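Chapter 2
Getting to Know Your Flours

I ruined a lot of bread before I learned to read a bag of flour. My first winter in Nandville I lived over a hardware store, in an apartment with an oven that leaned toward the street, and I baked every loaf with whatever was cheapest at the grocery. Some weeks that was cake flour. I had no idea there was a difference, and I blamed the oven, the yeast and once (I'm not proud of this) my sister.

So before we get our hands in any dough, I want to spend a chapter on flour. I know, you want to bake! You'll get your first full loaf in Chapter 3, and it'll be a better loaf if you stay with me for these pages.

Let's start with protein. Wheat flour has two proteins that link up into gluten when you add water, and gluten is the stretchy stuff that holds the bubbles in. More protein generally means more stretch. Bread flour has plenty, cake flour has very little, and all-purpose sits in the middle, though where exactly in the middle depends on who milled it. I've had two bags of all-purpose from two different mills behave like they'd never met.

Then there's how much of the grain ends up in the bag. Whole wheat keeps the bran and the germ, so it tastes deeper, drinks more water and goes stale on the shelf faster. I keep mine in the freezer in an old cookie tin. White flour has had both sifted out and will sit happily in a cupboard for months.

The man who taught me most of this was Abundio Maldonado, who ran the ovens at the Serrano bakery for 27 years and let me sweep up there one April in exchange for lessons. He never looked at the label first. He'd rub a pinch between his thumb and finger, sniff it, and then wet it and pull. A strong flour fought back a little. A soft one smeared. I still do this with every new bag, and I'd like you to try it too – you'll find the steps in the exercise at the end of the section.

Key words for this chapter: protein, gluten, bran, germ, hydration, ash.

What you'll need: three kinds of wheat flour (bread, all-purpose and whole wheat), a kitchen scale, three small bowls and some tap water. Weigh out 75 grams of each flour to begin with. Please use the scale, even if you've scooped with a cup all your life. My scoop and your scoop are different animals, and a packed cup can throw a dough off before you've even found the salt.

2.1 The Wet Pinch Test

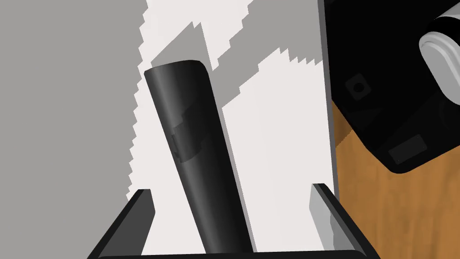 Page last changed in April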